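Subject: Re: [wundia-baskets] Rim coming loose, and how to wash an open weave?

Hello Kamran, hello all,

Thank you for the long message. I have put my answers between your lines, and I have cut the parts where I have nothing useful to add. The basket I compare with is the brown one, rectangular with round corners, so please look at it first.

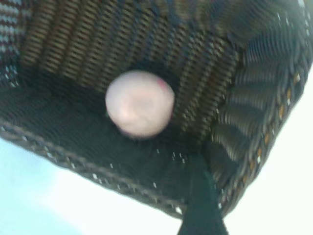
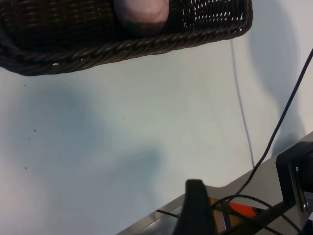
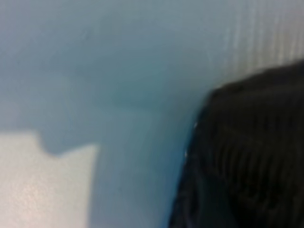
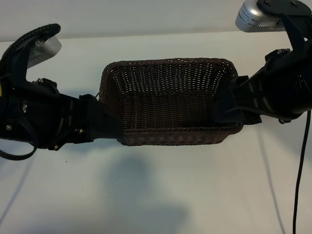 The brown basket: whole in the fourth picture, the braided rim closer in the second.

On 14 February 2020, Kamran Babaei wrote:

> I have a rectangular wicker basket which I use for fruit and bread.
> The rim is a thick braid, and at one corner I can move it up and
> down with my thumb. Is this the rim or is this the corner stake?

From your words I think it is the stake. A braided rim is strong as long as the ends which go into the wall are strong. When one stake is broken under the braid, the braid still looks good, but it moves. Please push the rim to the side with two fingers, very gently, and look into the wall from the inside with a lamp. If you see a strand that ends before it reaches the braid, you have found it.

On mine there is a small gap in the braid of the rim, you can see the white of the table through it in the second picture. I know this gap for years and it did not grow, so I leave it alone. I would worry only if the strand beside it was sharp or standing up.

> Somebody told me to put glue in it. I have wood glue at home.

I did this once, with a different basket, and I am sorry for it. The glue held the braid but it was hard, and the next strand broke beside it in November. If you want to repair it, cut a new piece of the same thickness, make a long slanted point on it, soak it, and push it down along the old stake as deep as it goes. Then bend it into the braid in the same rhythm as the others. The pieces I buy from Koken come in a bundle, order number 636 for the thin and 749 for the thick. For a rim like yours I would ask for the thick one, but measure first! I ordered with my eyes only and had to send back a whole bundle.

> How long do you soak? The booklet says only "until supple".

The booklet is not very friendly here. I soak new pieces overnight in cold water and then keep them in a damp towel while I work. The old part of the basket I do not soak, I only spray it where I need to bend. Wait 10 minutes after the spray and try again. If it makes a cracking sound, stop and spray again.

> Mine has a tight weave on the bottom and then small holes in the
> walls. The crumbs go in everywhere and I cannot get them out. Is
> it allowed to wash it in the bath?

Allowed, yes, but I would not do it as the first thing. Mine is similar: small openings in the wall, and toward one end they are like little diamonds. Such a wall is easy to clean, because what falls in can also fall out again. The bottom is the difficult place, and also the corner where the wall meets it.

My way is like this:

Turn the basket upside down over a newspaper and knock with the flat hand on the bottom. Not on the rim.

Brush from the inside with a dry brush. I have a Stamatopoulos pastry brush with long soft hair, but an old shaving brush is also good. Brush along the ribs of the wall first, and across them after. If you start across, you only push the dirt deeper between them.

Vacuum cleaner with the small nozzle and a piece of stocking over it, so that loose ends are not pulled out.

A damp cloth at the end, with no soap. Let it dry standing on its long side, away from the radiator.

If it is still dirty after all of this, then the bath, with lukewarm water and short. Do not press it out of shape when it is wet. I stuffed a towel inside mine so the walls would keep the angle, they go a little outward to the top and I like them this way.

> Should I put oil on it? It looks gray now, especially on the ridges.

Here I am not sure, and maybe others on the list know better. Many dark baskets are stained or varnished, and on varnish the oil only stays on top and collects dust. I tried Veridura on one corner of the underside. It became darker, and after 22 days it was still a little sticky to touch. So I did not continue. On the ridges the color always looks lighter when light comes from the side, so before you buy something, please turn the basket around and look if the gray is still in the same place.

> And the last one, do you lift yours by the rim when it is full?

No, this I want to say clearly. With a basket without handles I hold it by the two short walls, with flat hands, low down near the bottom band. If you take it by the rim on one side, all the weight goes to a few stakes, and these are exactly the ones which become loose like yours. For bread it does not matter so much. For apples it does.

I would also like to see your corner from the inside, if you can make a photo with a lamp behind the wall. The light comes through the openings and then one sees at once where a strand is missing.

A question from me to the list, a bit beside the topic: the lower band on mine is twisted, and I have learned only the flat braid for the foot. Does someone have a good drawing for the twisted one, with the start and the end of it? The middle part I can understand by looking, but I cannot find where it begins.

With kind regards,
Algirdas Zariņš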